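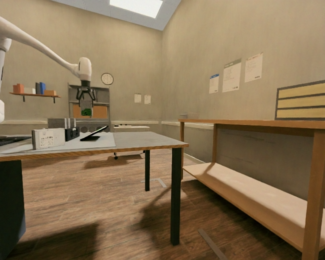 One respondent in Vonville wrote that the height of the bench had never bothered her in nine years of bookbinding, but that she went home with sore wrists whenever the front edge was left square. Comments of this type came up often enough in the written answers that we coded edge discomfort separately from back and shoulder discomfort.

Home Archive Issues Contact
Jun 26, 2025 | By the Kravchuk Bench Study Group
Print this page | E-mail this page

4.2 Edges, mats and reported discomfort

The survey went to members of shared craft workshops in Vonville, Nirirbridge and Skendavgate. We sent out 1,976 forms and got back 1,079 that could be used. Most came from people who bind books, cut leather or repair small household goods. Forms with no answer to the question on hours worked were dropped before coding.

We asked about three features of the bench: the height of the top, the shape of the front edge, and whether a mat was kept on the surface. A mat may cover the whole top or only part of it, as in Figure 3, and the two cases were recorded separately. Workshops in Nirirbridge mostly used full mats. In Skendavgate the partial mat was more common, and several members there said they liked having a bare area for glue pots and hand tools.

Figure 3. Rendered worktable with a partial mat.

Height gave the weakest result. People who worked on benches they called too low did report more back pain, but the difference was small and went away once we allowed for age. Edge shape mattered more. Respondents at square-edged benches reported wrist or forearm discomfort more often than those at rounded ones, and this held in all three towns — though the Skendavgate group was small for this question.

Mats had a mixed effect. Members who leaned on the mat while working reported less discomfort at the elbow. Those who mostly stood saw no benefit, and a few complained that the border of a partial mat caught paper and thin leather. We did not ask how thick the mats were, and this should be added to any later form.

Two limits apply to this section. The answers are self-reported, and the forms went out in September, when many of the workshops are busier than usual. A shorter follow-up form was tested with 50 members in Vonville. Its results are given in Section 4.3, along with the wording of the new questions on edge shape.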